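The Marrow Class

In August the village of Rollton loses its mind over vegetables, and my aunt, who had until then been a retired bookkeeper with a bad hip and a good sherry, lost hers with the rest.

She had moved there from Drandemeck, a town where people bought their marrows in a shop and thought no more of it. At Rollton they didn't ask what you did or where you'd come from. They asked what you were putting in. She said she hadn't thought of putting in anything, and the woman at the post office gave her the look you would give a person who had said she didn't care for breathing.

So she grew a marrow. She bought the seed by post, a variety called Zevamus, at a price that made her sit down, and she planted it behind the shed where the neighbours couldn't see. The neighbours saw. By the end of the first month three of them had stopped at the gate to tell her it was in the wrong place, and a fourth told her it was in the right place but pointing the wrong way.

I was sent for in July. I was between jobs, which in my family means available, and my duties were to carry water and to keep my opinions to myself. The marrow was by then the size of a small dog and was treated rather better than one. It had a cushion. It had an umbrella for the afternoons. In the evenings my aunt read to it, mostly from the parish newsletter, and I'd swear it put on weight during the obituaries.

"You're spoiling it," I said.

"Your mother said that about you," said my aunt, "and I can see now that she had a point."

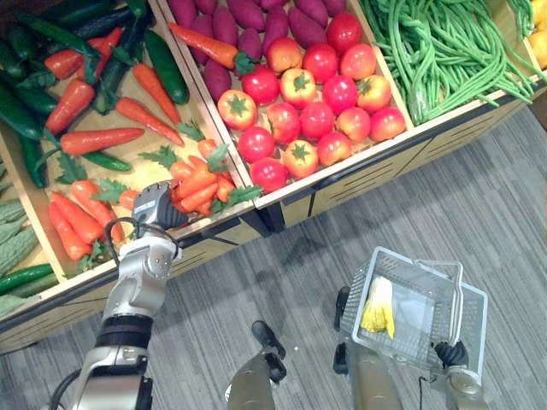

The man to beat was the major at the end of the lane. He had won the marrow class 13 years running and kept the cups in his front window, angled for the benefit of anyone walking to church. He was said to feed his marrows on stout. He was also said to get up at four in the morning to turn them, and to have missed his own daughter's wedding breakfast over a slug. My aunt had never spoken to him, but she had started drawing her curtains when he went past.

Two nights before the show I heard a noise behind the shed and went out in my slippers with a torch. The major was kneeling beside our marrow in his dressing gown. He had a tape measure round its middle.

We looked at each other for some time.

"Slugs," said the major.

"Have you found any?"

"Not on this side," he said, and wound up his tape with a good deal of dignity, and went home through the hedge.

I told my aunt at breakfast. I expected fury. She buttered her toast right up to the corners and asked what he'd been wearing.

On the morning of the show we took the marrow down in a wheelbarrow, with its cushion. The judge had been brought in from outside, as no local judge had ever been forgiven. He walked up and down, tapped things and wrote in a little book, and he gave first prize to a boy of 10 who had grown his in an old bath and forgotten about it.

The major came second. My aunt came third, and won a voucher for the Magalhães tea room, which had shut at Easter.

They stood side by side in front of the boy's marrow. The major said it was coarse. My aunt said it was very coarse. He said that the soil in her back garden was wasted behind that shed, and she said she supposed he'd had a good look at it, and he went the colour of a beetroot, second class, globe.

I left the week after. She writes now and then. They have taken down the hedge, to let the light in for the marrows, and she wants to know whether I could find her a second umbrella.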